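## Part 2: Getting the arms ready for a laundry run

I'm Joana Guerreiro, and I wrote most of this guide after my first February with the Mirdale robotics club, so if something sounds bossy, it's because I got it wrong first. Ah-rin Ma checked the steps. Part 1 covers power and the emergency stop, so go read that if you skipped it (I know you did).

### Before you switch anything on

1. Clear the table. Mugs, phones, hex keys, all of it goes on the shelf by the door.
2. Smooth the gray cover out flat. A wrinkle looks a lot like a sleeve to our Grivovier script, and it will happily try to pick one up.
3. Run a finger along each wrist camera cable, from the plug down. You want enough slack for the wrist to turn all the way both ways.
4. Push the camera plug in until it clicks. Half-seated plugs work fine for ten minutes and then they don't.

> **Caution:** Never reseat a plug while the arms are live. Hit stop, wait for the arms to settle, then reach in.

### Waking the arms up

5. Log in on the club laptop and open the Flandon panel.
6. Start the left arm, wait for its wrist ring to go green, then start the right one. Any other color means stop and get me or Ah-rin.
7. Press **Home** and stand back behind the tape. They move faster than you think they will!

### Your first pick

Start with shorts. Everybody wants to do the hoodie, and the hoodie is horrible. Shorts have a waistband, so there's an obvious edge to grab and you can tell right away if the grip is off.

8. Drop one pair on the table, anywhere in the middle, and don't fold it nicely.
9. Load the `waistband_lift` routine and set the grip value to 300. I've tried 2 other settings for thin fabric and I keep coming back to this one.
10. Press **Run** and keep a hand near the stop button.

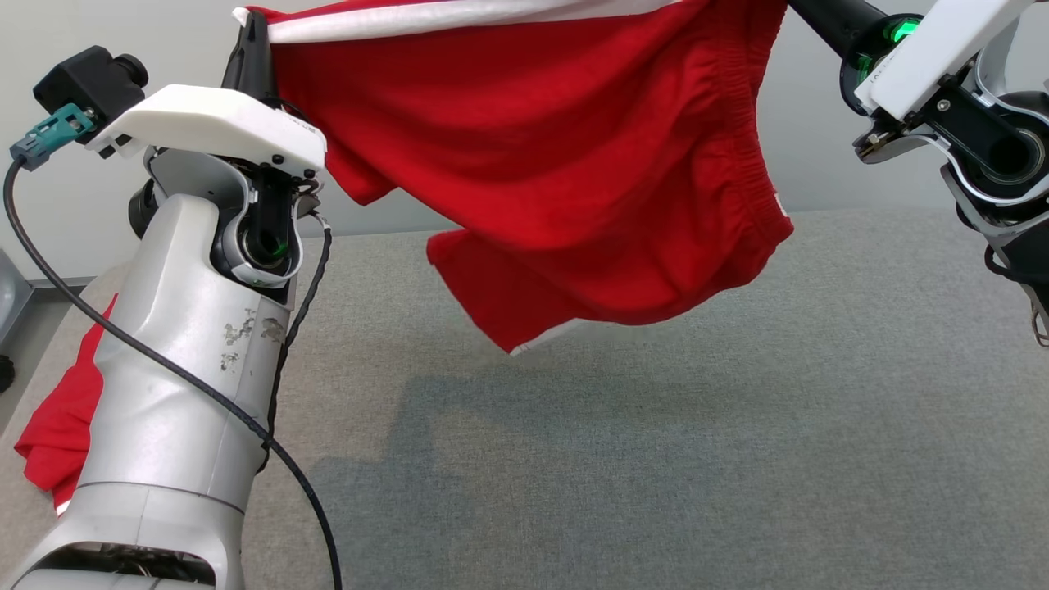
What you want at this point is the waistband pulled straight with a grip at each side, and the hem clear of the table. If one side sags, press **Pause** and nudge the arms apart with the jog keys - tiny taps, please. Pull too hard and the elastic wins, and you'll be fishing shorts out from behind the table.

11. Happy with the stretch? Press **Continue** and let it lay the shorts down.
12. Save the run with your initials. We're at 1,058 saved runs and want 1,430 before the Jiang meet, so even the ugly ones count.

> **Note:** Mark a failed run as failed. Please don't delete it, Ah-rin uses those for the training set.

### Shutting down

13. Take any clothes out of the grippers using **Open** on the panel. No tugging.
14. Send both arms home, then shut down the right arm first and the left one after.
15. Put the clothes back in the bin, inside out or not, I really don't mind.

Folding is in Part 3. Do five clean lifts before you start it.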